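Home Animals Earth Travel Make and Do
Search this site Go

How does a ski resort work?

When people go skiing, they mostly think about the part where you slide down. A ski resort has many other jobs going on at the same time, and a lot of them happen while visitors are asleep. This page explains how people get up the mountain, where the snow comes from and how everyone is kept safe.

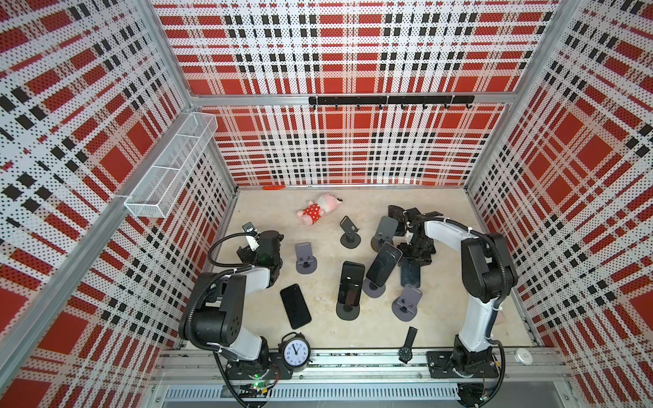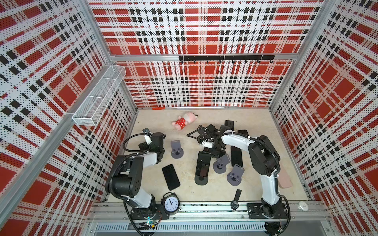 Getting up the mountain

Before there were lifts, skiers had to climb. They walked up with their skis on their shoulders, or they fixed strips of animal skin under the skis to stop them sliding backwards. One run down could take a whole morning of climbing.

Today most people ride a lift. There are several kinds.

A drag lift pulls you along the ground. You keep your skis on the snow and hold a bar, or you let a small round seat push you from behind. You must not sit down on it.

A chairlift carries you through the air. The chairs hang from a thick steel cable that goes round in a big loop. At each end of the loop is a very large wheel, and a motor turns one of the wheels.

A gondola is a small cabin with doors. It is slower to get into, but it keeps the wind off.

At Saltitz, a small resort in a narrow valley, the main chairlift has 95 chairs. It takes 8 minutes to go from the bottom station to the top, and the top station is 567 metres higher than the bottom one. Walking up the same slope takes most people more than two hours.

Where does the snow come from?

Most of it falls from the clouds. Snow forms when tiny drops of water in a cold cloud freeze on to specks of dust. More ice grows on each speck until the crystal is heavy enough to fall. When crystals stick together they make a snowflake.

Some winters do not bring enough snow, so many resorts make their own. They use a machine called a snow gun. It sprays very small drops of water into cold air, and the drops freeze before they reach the ground. The air has to be cold for this to work. Dry air helps too, and on a damp night the machines may have to wait.

The water usually comes from a pond higher up or lower down the mountain. It is pumped through pipes buried under the slopes. In spring the snow melts and much of the water runs back into the streams.

Who makes the slopes smooth?

All day long, skis push the snow into bumps. When the lifts close, the snow groomers come out. A groomer is a heavy vehicle with wide tracks, a blade at the front and a turning bar with teeth at the back. The blade pushes the bumps flat. The bar chops up hard snow, and a flap behind it presses lines into the surface. The lines look a bit like corduroy cloth, and skiers call it by that name.

Wim Mertens drives a groomer at Saltitz. He starts work at five in the afternoon and there are 3 drivers on each shift. On the steepest slope, which is called MacKinnon, his groomer is fastened to a post at the top by a long steel rope. The rope winds in and out and stops the machine sliding. Nobody is allowed on the slopes while this is going on. The rope can lie hidden in the snow and then lift suddenly.

What do the colours mean?

In much of Europe, ski slopes are marked with coloured poles or signs.

Green: very gentle, for people who are learning. Not every country uses green.
Blue: easy.
Red: harder and steeper.
Black: the hardest.

Other parts of the world use different signs. In North America a green circle is easy, a blue square is harder and a black diamond is harder still. Always look at the map of the resort you are in.

Who keeps people safe?

Ski patrollers are the first people on the mountain each morning. They check every slope before it opens. They put up nets and padding, move poles that have fallen over and close any slope that is too icy or has too little snow. If someone is hurt, patrollers bring them down on a rescue sledge.

They also watch for avalanches. An avalanche is a large amount of snow that breaks loose and rushes down the mountain. Patrollers dig pits to look at the layers in the snow. A weak layer under a heavy one is a warning sign.

What happens in summer?

When the snow has gone, you can see grass and rocks where the slopes were. Cows or sheep may graze there. Workers check the lift cables, grease the wheels and paint the towers. Some lifts stay open for walkers and for people with mountain bikes.

Words to know

Piste: a marked ski slope.
Groomer: a vehicle that smooths the snow.
Base: the layer of packed snow at the bottom.
Off-piste: anywhere outside the marked slopes.

Last updated: September

Back to Travel Next: How do cable cars stop?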